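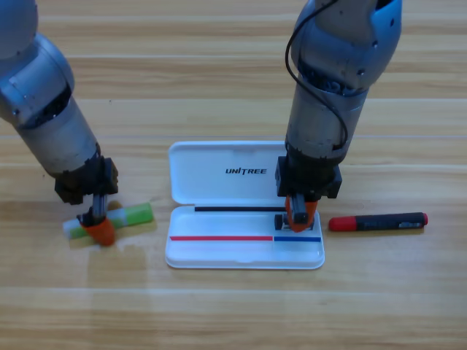 Projects > Wurkau > Stationery and small equipment > Progress reports

Progress report: desk stationery and pen case trial, second period

Prepared by Seija Saarela, 20 November 2019

1. Purpose of this report

The grant covers the purchase, storage and upkeep of shared stationery at the Wurkau study rooms. This report sets out what was done in the second period, what was spent and what remains to be done before the final account in December. It follows the headings agreed with Pesonen at the start of the work. Furniture is reported separately.

2. Work completed

All tables in the two study rooms now have a pen case assigned to them. The case in use is a shallow white plastic tray with a hinged lid. With the lid folded back it lies flat on the table behind the tray, so the contents can be checked without lifting the case. Pens are laid lengthwise. The highlighter is put in last, as it is thicker than the pens and tends to push them towards the hinge if it goes in first.

The stock count was repeated at the end of the period. It found 171 usable pens and markers, against a target of 100 for the two rooms together. The surplus came from the old drawers in the Anusport room, which had not been included in the first count. It has been moved to the store cupboard and no further pens will be ordered under this grant.

Dried-out markers were taken out during the count. Each marker was tested on scrap paper with three short strokes and discarded if the third was broken or faint. Green highlighters failed more often than the other colours. The cause is not known, although most of the failed ones were from the oldest box.

3. Packing order

The written packing order was revised once. The current version is:

- Open the lid fully and lay it flat.
- Place the black pen at the back of the tray, next to the hinge.
- Place the coloured pens nearer the front.
- Check that the cap of the highlighter is pressed on, then place it in the remaining space.
- Close the lid without force. If it does not close, take out the highlighter and lay it again.

The first version had the highlighter in second place and was withdrawn after 8 days. A printed copy of the revised order is kept in the store cupboard. Copies for the tables have been drafted but not yet laminated.

4. Problems and delays

Delivery of replacement caps from Wollham was six weeks late. Part of the order has still not arrived - the supplier has confirmed it in writing for December. Loose caps have been matched to uncapped markers in the meantime, which has covered most of the need.

Round pens roll when they are set down on the varnished tabletops during packing. A felt strip was tried along one table edge and removed, as it collected dust and made wiping down slower. The present practice is to take pens from the table one at a time and put each straight into the tray.

5. Expenditure

Spending is within the approved amount. The only item above estimate was carriage on the cap order, which cost around 6 euros more than quoted. This has been met from the sum set aside for labels. No change to the budget is requested.

6. Next period

Remaining tasks are the lamination of the table copies, the final stock count and the checking of lid hinges for cracks. Hinges will be checked with the lid both open and closed. Any case with a split hinge will be replaced from the spares already held. The final account will be sent to Pesonen together with the count sheets and the outstanding Wollham invoice.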